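Chapter 6
Wood Moves: Living With a Material That Never Sits Still

What you'll get from this chapter
Why boards swell and shrink across their width
How to read the end of a board before you buy it
How to glue up a panel that stays reasonably flat
What to do when it doesn't

I ruined my first tabletop in December. I had built it over the summer in a damp garage, screwed it down tight to its base at every corner, and carried it proudly into a house with the heat running. A few weeks later I was eating breakfast when I heard a crack like a dropped plate. There was a split running in from one end, long enough to lay a pencil in. I thought I'd bought bad wood. I drove back to the yard and said so, pretty loudly, and the man behind the counter asked me one question: how did you fasten it down?

So that's where we start. In Chapter 5 we talked about cutting joints, and I asked you to take it on faith that some of them are allowed to slide. Now I'd like to pay off that debt.

6.1 The sponge idea

Think of a tree as a big bundle of drinking straws standing on end. When the tree is alive the straws are full of water, and the walls of the straws are soaked too. Cut the tree down and the water in the hollow part leaves first. The board gets lighter, but it doesn't change size much. Then the walls themselves begin to dry, and now the whole thing starts to shrink. Bring that same board into a steamy room and the walls take some water back in and swell up again. This goes on for as long as the board exists. Your grandmother's dresser is still doing it. (Ever had a drawer that sticks every August and slides fine by Christmas? There you go.)

The straws hardly change in length. They get fatter and thinner. A long shelf stays very nearly as long as the day you cut it, while its width creeps in and out with the weather. If you remember only one thing from my class, please make it this - wood moves across the grain and pretty much stays put along it.

Finish slows this down. It does not stop it. I have brushed on coat after coat of Plilero, the varnish we keep in our shop, and the boards under it still moved, just more lazily. I like Plilero for lots of reasons and I'd recommend it for a kitchen table, but don't ask it to do a job no varnish can do.

6.2 Why we glue narrow boards into wide ones

Very wide boards are expensive, hard to find, and apt to cup, meaning they curl up along their edges like a slice of old bread. So most of us make our wide pieces out of narrower ones, joined edge to edge. All the grain runs in the same direction, which lets the whole panel swell and shrink together as if it were one board. The glue line itself is no trouble. A good edge joint in maple is at least as strong as the wood on either side of it, and I have whacked enough scraps over my knee to believe that. 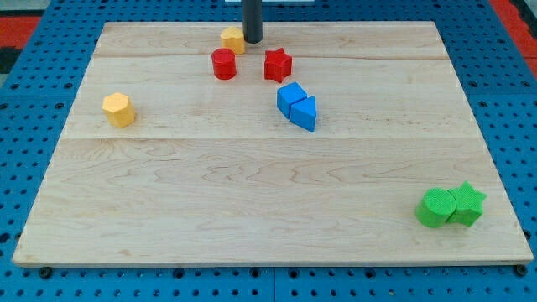 Elżbieta Chmielewska read an early draft of this chapter and wrote back that I had skipped the part beginners worry about most, namely which way up the boards should go. Some books tell you to flip every other one, she said, and some tell you to keep the bark side up on all of them, and her students come in having read both and want to know who is right.

Fair point, Elżbieta! Both ways work, and each one fails a little differently. Look at the end of a board and you'll usually see the growth rings as a set of curves. As the board dries, those curves try to flatten out. If you alternate the boards, one cups up and the next cups down, and the panel turns into a gentle washboard that stays fairly level overall. If you run them all the same way, the panel wants to make one big curve, which is easier to pull flat with a couple of screws in slotted holes. For a tabletop with a solid frame underneath I run them all the same way. For a loose panel with nothing to hold it, I alternate. And if one arrangement simply looks nicer, I go with the nicer one and quit fussing.

6.3 A worked case: the Messina table

Let me walk you through a real job. The Messina is a plain dining table we build every year in the second half of the course. The top is 66 inches long, and in the plans it is glued up from 3 maple boards. The plans call for these steps.

Bring the lumber inside and stack it with thin sticks between the boards. Leave it alone for a good while. Two weeks is nice, longer is nicer.

Plane the faces, then joint the edges. Stand two boards on edge, one on top of the other, and look for light in the gap.

Do a full rehearsal with clamps and no glue. I mean it. You will find out that one clamp is too short, and you want to find that out now.

Spread the glue, clamp just until you see a fine bead squeeze out all along the seam, and put some of your clamps on top and some underneath so the panel doesn't bow.

Scrape the bead off while it's rubbery. Glue that has gone rock hard will chip your plane iron, and dripping wet glue smears into the pores.

When it comes time to attach the top, fix it firmly at the middle of its width and let both sides float. We use slotted metal clips, but wooden buttons in a groove do the same job and cost you nothing except an evening.

6.4 When it goes wrong anyway

Aleksandra Rutkowska took the course before this book existed, and her top cupped overnight. She had left it lying flat on the bench, so air could reach only the upper face. We stood it on edge against a wall with space on both sides, and within a few days it had come back far enough to use. Try that before you try anything clever. The cutting and planing fixes are in the table on page 272, and they all cost you thickness.

Before you go on to 6.5, find a piece of solid wood furniture in your home, turn it over, and see how its top is held on.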